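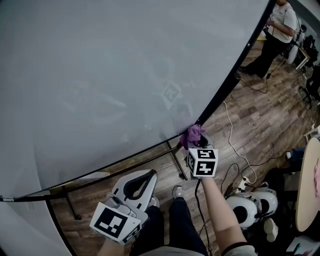 Equipment Planner (part-time to start), Ziltia

Posted August 23, 2024
13 shares | 5 comments

Hi! I'm Bogdan Żak and I run operations at Ziltia. We collect data for people teaching robots to do household chores, so our team spends its shifts wiping whiteboards, tidying tables and generally cleaning things with a gripper in each hand. It's a fun room to be in. What we don't have is a person who plans what we buy for it, and for the past year that person has been me, with a spreadsheet I'm a little ashamed of.

I'd love to hand that over! You'd be looking at handheld grippers, head-mounted gear, cables, chargers, spare pads, and yes, the cloths and markers too. Our last big order came through Oltileck and I guessed at the spares. I guessed low. Next time I want somebody who has sat with the crew for a week first and asked them what wears out.

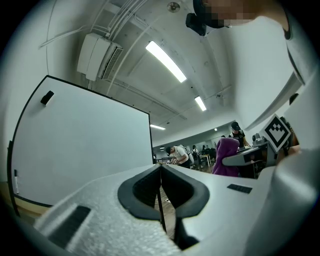

What you'd be doing

- Building next year's equipment budget with me, to be finished by May
- Getting quotes from Oltileck, Jemau and anyone else you dig up, and reading the warranty pages I skip
- Working out how many gripper pairs we need per shift, plus backups
- Keeping a parts list that matches what's on the shelf
- Planning the second room at our Ponce site (1609 square feet, currently with 321 of them promised to storage)

You don't need an engineering degree. If you've bought gear for a lab, a school, a machine shop or a restaurant kitchen, I want to talk to you. Being okay with phone calls helps a lot, as half our suppliers never answer email.

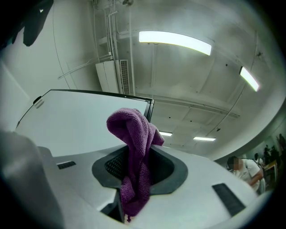 Hours are flexible, up to 20 a week at first, and I'm hoping it grows into full time once the Ponce room opens. You'll need to be on site for most of it.

To apply, send me a resume and a few lines about something you bought for work that you'd buy differently now. Use the form on our jobs page and put my name in the subject box so it lands with me.

We use cookies to remember your preferences. Accept | Manage settings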